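Home Contents Before you set off The route Rest stops Index

Section 3: Driving the Esdale loop

Esdale Self-Drive Guide, August 2025
Text by Bezawit Demissie

This section covers the forest part of the loop, from the Lundia car park to the viewpoint at Ornero. Read it through once before you leave. The driver should not be reading it on the road. If there are two of you, the passenger can call out the steps.

Traffic drives on the right throughout. If you are used to driving on the left, do the practice circuit in Section 2 first.

Setting up before you leave the car park

1. Adjust the seat and all mirrors with the engine off.

2. Set the trip counter to zero. Distances in this section are counted from the car park barrier.

3. Switch on dipped headlights and leave them on, even in full sun. Daytime running lights do not light the rear of many cars.

4. Put the sun visor where you can reach it easily. Keep sunglasses within reach too, but do not hunt for them once you are moving.

5. Enter Ornero as the destination on your sat nav. If it offers a shorter way by the quarry, refuse it. The quarry track is closed to hire cars.

Note: Mobile signal is poor after the barrier. Download the map while you are still in the car park. If you are carrying the printed Zürcher map, the loop is on sheet 1339.

Joining the forest road

6. Stop at the barrier and look both ways. Cars coming down from Ornero are hidden by the bank until they are close.

7. Turn right and move up through the gears steadily. The first stretch is straight and drivers tend to pick up more speed than they mean to.

8. Keep to the posted limit. Drop below it if the surface is wet or there are leaves down.

Caution: The verges are soft. Do not pull on to the grass to take photographs or let others pass. Use the lay-by, which is signed 300 metres ahead.

The birch bends

9. After the lay-by the road runs between trees and begins a series of bends. Ease off before each one and finish braking while the car is still straight.

10. Look as far round the bend as you can see, and match your speed to that distance. You should always be able to stop in the length of road that is clear in front of you.

11. Stay between the centre line and the white edge line on your right. Do not cut across the centre line to straighten out a bend, even if the other lane looks clear.

On the approach to a bend, there is a guardrail beyond the far lane, with birches behind it. The white edge line on your own side leads the eye round the curve. Watch for oncoming cars at the point where the road goes out of sight, as a dark car can be hard to pick out at that distance.
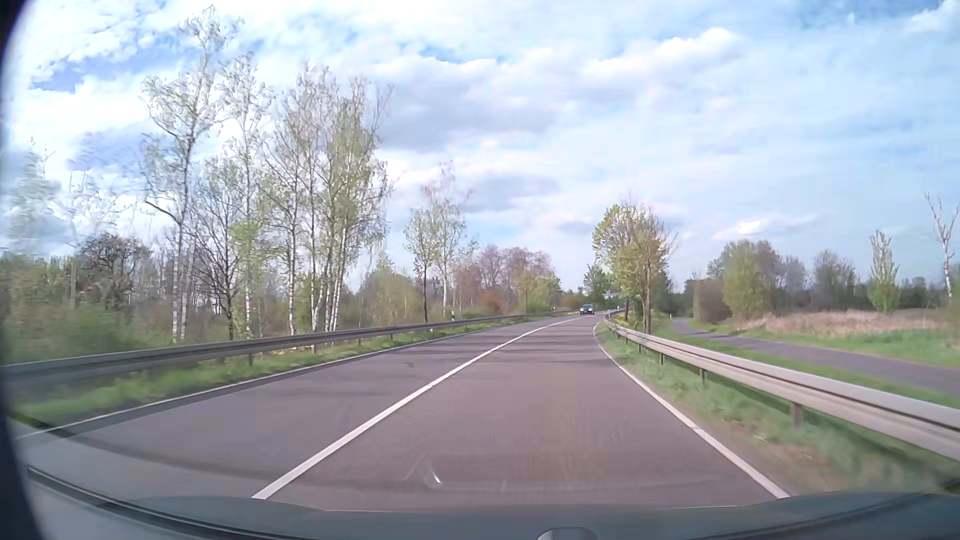

12. Take extra care where tree shadows fall across the road. Lift off the accelerator a little before you reach them and give your eyes a moment to adjust. Potholes, branches and cyclists are all harder to see in the dark bands.

13. Use the roadside marker posts as a guide when the light is poor. If you lose sight of the next one, slow down.

14. When meeting a lorry or coach, keep to your side and hold the wheel with both hands. The timber lorries are wide and you will feel the air push against the car.

Note: The birches come into leaf in April. Before that you can see further through the trunks, but the low sun is more of a nuisance.

Caution: Deer cross at any time of day, mostly early and late. If one crosses, expect another behind it. Brake in a straight line and do not swerve.

Leaving the bends

15. The last bend tightens towards the end. Stay in the lower gear until you can see the cattle grid.

16. Cross the cattle grid slowly, then take the second turning on the right for Ornero viewpoint.

17. Park nose out if there is room. The surface is loose gravel and slopes towards the wall, so leave the car in gear (or in Park, if automatic) with the handbrake on.

If you have to stop on the way

Put on the hazard lights and get as far out of the lane as the road allows without leaving firm ground. Everyone should get out on the side away from traffic and wait well clear of the car. Check your hire agreement before using a warning triangle, as not all cars carry one. The breakdown number is on the key fob.

For toilets, water and picnic tables, see Section 4.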